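How a Hand-Held Gripper Is Looked After

A gripper is the part of a robot that picks things up. Some grippers are made for people to hold. A person carries one in each hand and does a job with them, and the movements are recorded so that a robot can learn the same job later. The Plerent is a gripper of this kind.

Before work starts, the parts are checked in order.

The finger pads come first. They are wiped with a dry cloth. Dust on a pad lets smooth objects slip. The fingers are then closed to see whether the two sides line up.

Next are the markers. A marker is a printed square with a black-and-white block pattern. A computer finds the pattern and works out where the gripper is and which way it is tilted. A scratched or bent marker is replaced.

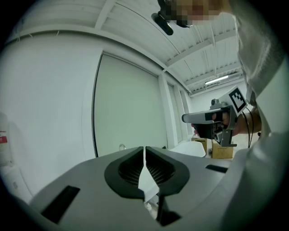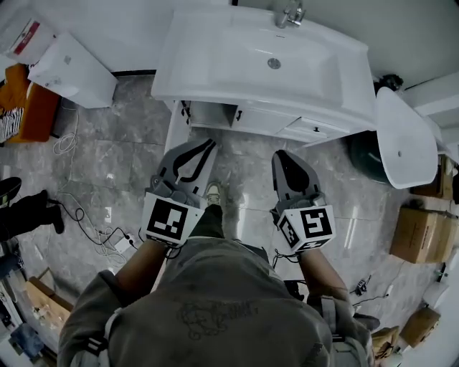

The cable is checked last. It must hang with some slack, so that the wrist can turn without pulling on the plug. A cable with a split in its cover is taken out of use.

Once the parts pass, the gripper is opened and closed 8 times. The computer shows a number for how wide the fingers are. Fully closed, the number should be 7 or less. Fully open, it should be 124. If either number is wrong, the gripper is set to zero again and the test is repeated.

Screws are checked every 525 hours of use. They should be snug. Too much force can crack the plastic around them.

Word list
Marker: a printed pattern that a computer can find.
Slack: extra length in a cable.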